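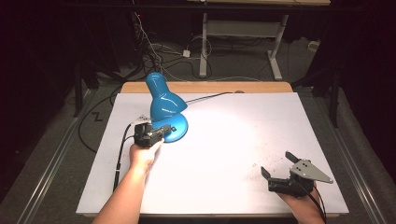

**Ticket 843:** Slow and dropping network in Water
**Opened:** Sep 16, 2018
**Opened by:** Rhiannon Pritchard
**Site:** Akine, first floor
**Status:** Closed

### Reported

Network in the room called Water is very slow by cable and drops out completely for a minute or two, several times a day. Wifi in the same room is weak but stays up. The other rooms on the floor are fine. Line is sold as 400 Mb and we get close to that at the router. Best speed in Water today was 18.

Water has no network socket. It's fed by a pair of Firik powerline adapters, one next to the router in the hall cupboard and one in the double socket under the window.

### First checks

- Restarted router. No change.
- Restarted both adapters, hall one first. Speed went up for a short while, then fell back.
- Swapped the cable between adapter and laptop. No change.
- Tried a second laptop. Same result, so not the laptop.
- Took the laptop to the cupboard and plugged it straight into the router. Full speed.

That leaves the adapters or the house wiring.

### Adapters

The light on the Water adapter was amber most of the time, sometimes red. According to the leaflet amber is a poor link and red is barely a link. The hall adapter turned out to be on an extension lead behind the shelf. I moved it to the wall socket. The light in Water went green, then amber again after lunch.

Firmware on both was out of date. Updated the hall one without trouble. The Water one failed the first time because the link dropped in the middle of it, so I carried it to the cupboard and did it there.

After updating: faster in the morning, same dropouts in the afternoon.

### Something on the circuit

Support replied that chargers, dimmers and cheap power supplies can put noise on the mains. They asked me to unplug everything in Water and add things back one by one, leaving a gap between each. I ran a ping to the router the whole time and wrote down when replies went missing.

| Item | Result |
|---|---|
| Nothing but the adapter | Steady, green |
| Desk lamp | Steady, green |
| Printer | Steady, green |
| Monitor | Steady, green |
| Laptop charger | Slightly slower, green |
| Fan heater | Steady, green |
| Old phone charger | Red, replies lost |

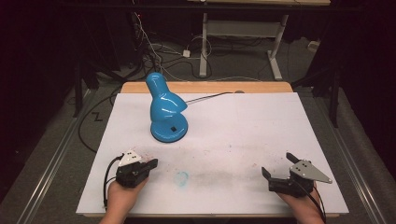

*Desk lamp, blue. Tested on and off, no effect on the link.*

The phone charger is an unbranded one that lived in the socket beside the adapter. Put it back in twice more to be sure and the link went both times. It has gone in the electrical recycling.

### Still not right

No dropouts after that, but the speed was still well short of what we pay for. Hauksdóttir, who rewired the ground floor, had a look at the consumer unit and found that Water is on a different circuit from the hall cupboard. The adapters do work across circuits but lose a lot on the way. She suggested giving up on them and running a cable along the top of the skirting. She measured the route at 11 metres, including going round the door frame.

### Fix

Cable run and clipped, with a surface socket by the window. Laptop in Water now gets the same speed as at the router. Both adapters unplugged and put in the cupboard, bottom shelf.

### Follow-up

- Paint the clips to match when the hallway is done in November.
- Wifi in Water is still weak. Separate ticket if anyone needs it.
- Fan heater is to stay off the extension lead, whatever the network is doing.

Closed by R. Pritchard.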